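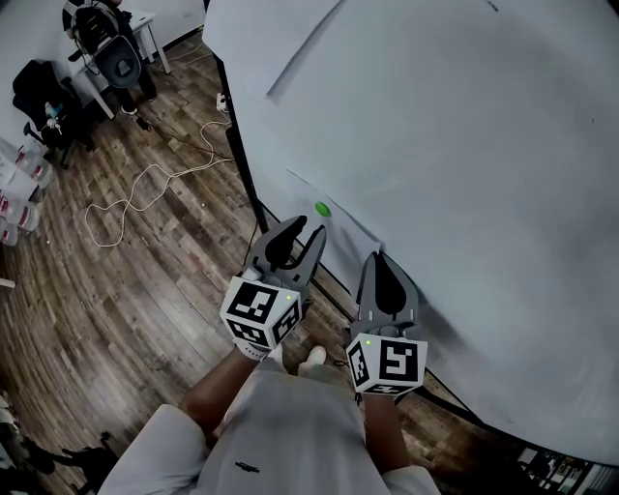 From: Trefor Ruddock
To: exhibit-build list
Subject: Re: [exhibit-build] Curved white panels on a plank floor

On 8th November, Filip Workshop wrote:

> We have been offered a used Lutard curved wall, white, the smooth
> kind, and would like to put it up in our front room for most of the
> winter. It comes in sections and stands 240 cm high. The floor is old
> wooden planks and far from level. Three questions:
>
> 1. Do the seams show?
> 2. What do you clean it with?
> 3. Can we stick things to it and get them off again?
>
> We would also be glad to hear whether the stand poles need to be
> fixed down. The landlord does not want holes in the floor.

We have had a Lutard wall up at Stilo since May, so I can answer most of this. Ours is the taller one, 264 cm, but the sections join the same way.

Seams first. They show a little. On ours you get a faint line where two sections meet, and how faint depends on the light. With the ceiling lights on I stop noticing it. With a lamp set off to one side you will see every join, and also any place where the surface has been pushed in during a move. Put the lamps in front and fairly high. Do not try to fill the seams. The people who had ours before us used a decorator's filler on one of them, and it cracked as soon as the wall was taken down. It took me an afternoon with a plastic scraper to get it all out, and that join is still the worst of the lot.

The plank floor matters more than you might think. The curve only comes out right if the bottom edge is level all the way along, and if it isn't, the joins open up at the top. Ours opened by nearly 2 cm the first time. Start at the highest point of the floor and work outward from there, packing under the base as you go. We use thin hardboard cut into strips. Cardboard goes flat after a week or so and then you are back where you started. If your planks run across the room, try to have the wall stand along them and not over the gaps. We had it the other way around at first and one foot kept finding its way into a gap.

Poles: ours are not fixed to the floor. Each one has a flat foot, and we put a sandbag on it, behind the wall where it can't be seen. I would put felt under the feet if the landlord is particular. Check the clamps again the day after you put it up. They settle overnight – I found two of mine loose enough to turn by hand.

Cleaning is a damp cloth and plain water for nearly everything. For shoe marks along the base we use Talinex, the unscented one, on a cloth and never sprayed straight onto the panel. Wipe from the top down and dry it as you go, or it leaves runs that you only see in the evening. Don't use the abrasive sponges. They take the mark off and leave a shiny patch, and I don't know of any way to get the dull finish back.

As for sticking things to it, small round paper stickers are fine if you take them off within a few weeks. Warm them with a hair dryer first and peel slowly. Masking tape has been all right too. Double-sided foam tape is not, and I would put that in writing to anyone who uses the room. Vinyl lettering came off cleanly for us after one month, but the second set was left up all summer and you can still read it if you know where to look.

Two things to ask the seller. Are the sections numbered on the back? Ours were not, and they are not all interchangeable, whatever the leaflet says. I have since marked them in pencil. Also ask whether the base strip is included. It is sold separately and you do want it, as it hides the packing.

What are they asking for it? We paid 1,000 with the poles but without bags, and I had to make those.

I can measure our hardboard strips if it would help – I am back at Stilo on Friday.

Trefor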